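4.2 Do shoppers keep what they say they keep?

Byun's survey is often cited as proof that households overstock groceries. We are less sure. Of 1626 respondents, only 17 were visited at home, and the rest filled in a form from memory.
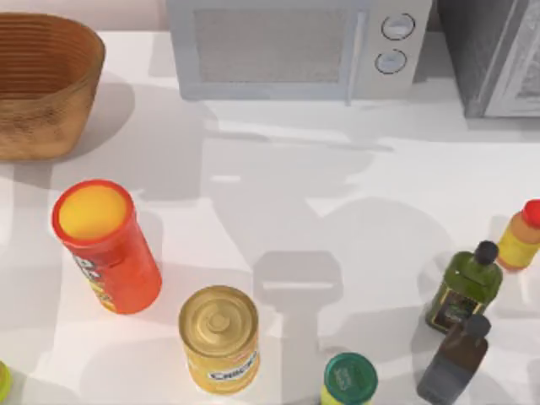

Memory is a poor guide to a pantry. Yang and Shim repeated the form with 60 households in Grevby and got different totals from the same people six weeks apart. Byun treats such gaps as noise. That may be so, but the claimed effect is smaller than the noise.

Figure 3. Groceries and a microwave on a white tabletop.

The Warkis correction does not help much either, as it assumes that people forget old items and new ones at the same rate. We found no test of that assumption.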